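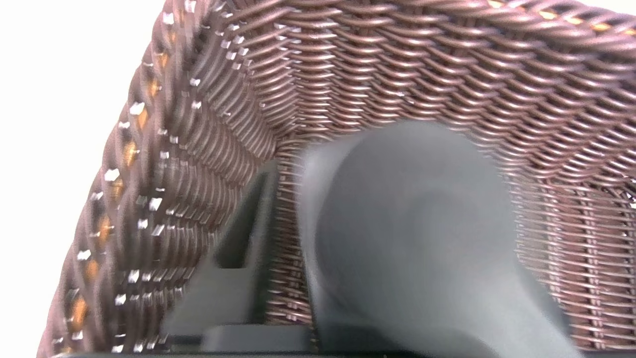
Ming-te Pan

I have wanted to write about baskets for a long time, but every time something more important came. Now it is May, I am doing the big tidying of the hallway, and the basket is on my mind again.

We bought it the year we moved to Mustden. Before that we had 3 cardboard boxes by the door, one for hats and gloves, one for the dog and one for everything else. My friend Mali Mathias looked at them and told me I was living like a person who will leave next week. She was right, so I went to the home store in Bornedthorpe and came back with this brown basket. It cost 39 dollars, and I remember I thought it was a lot of money for something to put scarves in.

It is synthetic rattan, very dark, close to chocolate. In my mother's house all baskets were from real willow, and I was a little ashamed to buy the other kind. But willow was always catching my sweaters, and these strands are round and smooth. They also have a small shine. What I like the most is the orange between the brown. In the store I did not notice it at all. I saw it only at home – you have to come close, and then there are little orange spots all along the side.

The bad thing is the dust. It goes into every row of the weave and a dry cloth does nothing. I use an old soft toothbrush and warm water with one drop of dish soap, always along the rows. Then I turn the basket upside down on a towel and leave it until evening. The rim takes me the longest time, it is thicker and the crumbs from dog cookies like to stay there.

This year I also made a rule for what may go in. Scarves yes, gloves yes, the leash yes. Letters no! Last spring I found the electricity bill under the hats, 25 days too late, and my husband still talks about it.

Next I have to do the shoe shelf. I have already moved it away from the wall, and I am not happy with what I found behind it.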